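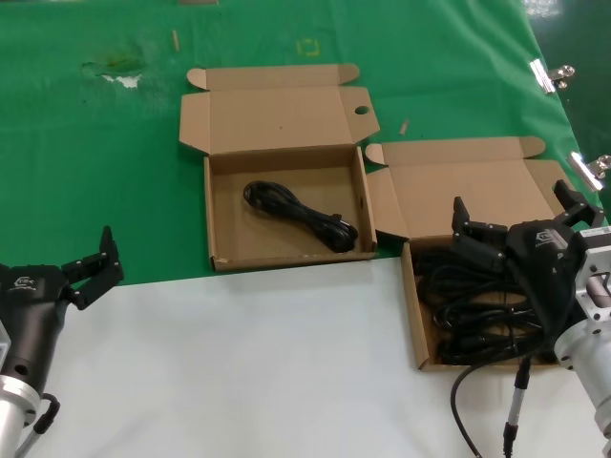

What does Cavis 2 plan that the first version did not? It plans the shape of a cable bundle along with its position, so both arms can agree on a grasp before either one closes.

February 16, 2023 - Ehlers today released Cavis 2, a perception and planning package for two-arm robots that handle cables and open cartons. Head and wrist views are merged into one model of the work surface, updated every 75 milliseconds.

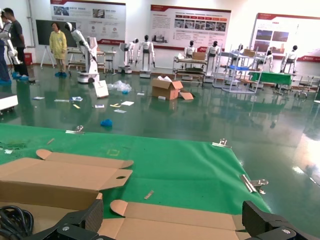 The planner treats carton flaps as hinged panels with limits, and drops any path that would press on a raised lid. Tangled cables are split into candidate loops, each scored for reach and overlap. Scores are written to the log and can be replayed offline.

"Most of our tuning time went into the handoff between head and wrist views," said Hadiza Jibrin, software lead for Cavis. "Calibration is now one command."
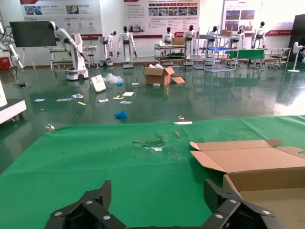
The release closes 203 issues and ships with 679 regression cases. The configuration format has changed - files from version 1 must be converted with the supplied tool. Support for version 1 ends in May.

Cavis 2 is available to current license holders at no charge.

Press contact: Rainer Fuchs, Ehlers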